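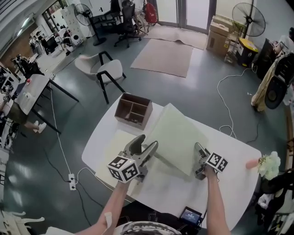
Ninora手持夹爪套件随附一份《双臂示教作业规程》第2版，共26条，本文评测的重点是这份规程，硬件只在与条款有关时提及。我们在Pumudance的实训场地按规程做了一个月的双手采集，任务以板片搬移、翻面和小件归位为主。典型的台面布置是一张圆角白桌，两手各持一只灰色夹爪，夹爪上各带一个印有黑白标记的白色方块，两爪之间是一块斜抬起来的浅绿白色板片，下面另有一张浅米色的平片，桌子远端放一只分格的棕色木盒。规程里争议最多的几条，即标记可见性、双爪间距和台面物品管理，在这种布置下都会用到。

一、适用范围与文本结构

规程分为四部分：人员与场地、设备检查、动作要求、数据验收。条款编号连续，引用方便，每条分“应”“宜”“可”三级，用词与一般技术标准一致。第1版把建议和强制要求混写，现场执行时各班组理解不一，第2版在这一点上改进明显。

不足之处在于术语表过短。“遮挡”“失跟”“无效段”三个词在正文里反复出现，只有“无效段”给了定义。“遮挡”指标记面被完全挡住，还是任意一角不可见，文本没有说明，而这直接影响验收结果。我们在内部执行时自行规定：任意一面完整可辨即视为未遮挡。建议采用该规程的单位也先写下自己的口径，再开始采集。

二、标记方块的条款

第7条至第11条涉及标记方块，是全文写得最扎实的部分。要点如下：

方块表面应平整，无划痕、无翘边，不得贴附任何覆盖物。
方块与夹爪本体的连接应在每次作业前检查，用手轻推不得有可感位移。
左右两只方块的编码不得重复，更换后应重新登记。
清洁宜用干布，不宜使用含溶剂的湿巾。

第三项看似多余，执行时却最容易出错。备件盒里的方块外观接近，换件的人如果只看尺寸不看编码，采集软件会把两只手识别成同一只。我们用的Wudberg采集软件遇到这种情况不报警，轨迹在左右之间跳变，要到回放时才能发现。这个问题的责任在软件一侧，但规程如果能加一句“换件后应录制一段短样本并回放”，损失会小得多。

第四项我们有保留意见。干布对油脂类污渍作用有限，采集食品包装类任务后，标记面发亮反光，识别率下降。规程没有给出替代方案。

三、双爪间距与板片类物体

第14条规定，双手协同作业时两只方块“宜保持互不遮挡”。对小件任务，这一条容易做到。对板片类物体则很难：板片一旦抬起，本身就是一块遮挡面，从头部视角看，后方的夹爪容易被挡在板后。

现场有效的做法是让板片斜抬，倾角由桌面一侧逐渐加大，两只夹爪分居两侧，标记面朝上或朝向操作者。规程对此只字未提，只在附录里画了一个方盒的抓取示意图。板片、布料、软袋都属于高频任务，附录应当补充。

一个月内我们共采集783段，按规程验收后判为无效的有132段。复查无效段的原因，标记遮挡居首位，其次是起止动作不完整，再次是台面上出现未登记物品。前两类都能从动作要求里找到对应条款，第三类的条款过于宽松，见下节。

四、台面与场地

第3条要求“作业台面应保持整洁”。这句话无法验收。整洁到什么程度，哪些物品算任务物品，哪些算干扰物，没有标准。我们认为至少应区分三种情况：任务物品、固定背景物、临时物品。固定背景物可以留在台上，例如分格盒或一束花，但应在任务卡中登记，位置变动也应记录。临时物品，如水杯、工具、手机，开始录制前应移走。对多样性有要求的项目，背景物可以按计划更换，更换也要留记录。

第4条管线缆。原文为“地面线缆应避免影响人员行走”，属于“宜”级。我们建议提升到“应”级。操作者双手持爪、视线集中在台面上，几乎不看脚下，这是手持示教与普通装配作业最大的区别。线缆横在桌侧地面时，应加盖线槽或改为沿墙敷设；插线板应固定在桌腿内侧或墙面，不应散放在通道上。这些措施成本很低，写进强制条款不会增加多少负担。

第5条要求操作者作业半径内不得有无关人员，但半径数值留空，由使用单位填写。留空可以理解，各场地面积不同，不过规程应给出推荐的确定方法，比如以操作者双臂展开并后退一步为界。

第6条涉及邻近的机械臂。条文要求相邻机械臂在示教作业期间“处于安全状态”，没有说明安全状态是断电、抱闸还是仅停止程序。我们的口径是断开动力电源并挂牌，控制器可保留通电。防护罩不能代替断电：罩子只说明这台设备加了外罩，不说明它的供电状态。若场地里设有停机按钮，按钮与作业台之间应保持通畅，每班开始前应试按一次并记录。

五、人员条款

规程要求操作者取下手表、手链和宽松袖口的外衣，这一条合理。手腕部位有敷料或护具时如何处理，没有规定。我们的做法是允许作业，前提是敷料不外露松动边缘，不与夹爪握把摩擦，并在当班记录中注明。对于影响握力的护具，则应换人。

连续作业时间限制写在第22条，要求“定时休息”，仍然缺少数值。夹爪本体不重，单次提起没有感觉，连续开合之后前臂疲劳明显，动作会变快、变短，起止位置也随之漂移。数据上最先出现的迹象是松爪不完全。我们把休息安排在每组任务之间，由记录员计时，操作者不自行判断。

头戴设备的佩戴要求只有一句“佩戴牢固”。帽式佩戴时，帽檐和桌边小件都可能进入视野下缘，规程应规定录制前检查一次取景，并明确下缘允许出现哪些物体。

六、与Mrema规程的比较

Mrema的同类文件篇幅更长，场地部分给出了完整的检查表，包括照度、地面、线缆和通道，这方面优于Ninora。但它把标记管理放在设备手册里，规程只作引用，新人需要两份文件对照着看。数据验收方面，Mrema按任务给出通过条件，Ninora只给出通用条件，前者维护起来麻烦，后者判定时分歧多。

如果单位已有成熟的现场安全制度，Ninora的文本足够用，补上术语口径即可。如果从零开始建场地，建议以Mrema的场地检查表为底，动作和标记部分采用Ninora第7条至第14条。

七、执行中的几点记录

任务卡与规程条款号应对应。我们在每张任务卡右上角印条款号，验收员判无效时直接填号，复查省时。

起始姿态需要统一。规程写“双手置于台面上方”，各人理解差异较大，我们改为两爪完全张开、悬停在桌沿内侧，停稳后再开始动作。

回放抽查应在当班完成。隔日再看，场地布置已变，遮挡原因很难还原。

八、评价

条款清晰度：良。分级用词规范，术语定义不足。
标记管理：优。可直接采用。
场地安全：中。线缆、邻近机械臂和作业半径三处需要使用单位自行补充。
动作要求：良。板片和软体缺少示例。
数据验收：中。通用条件偏粗。

规程文件随套件提供，可编辑格式需另行向Ninora申请，我们提交申请后收到的版本缺附录的示意图，已反馈，截至成文尚未收到补发文件。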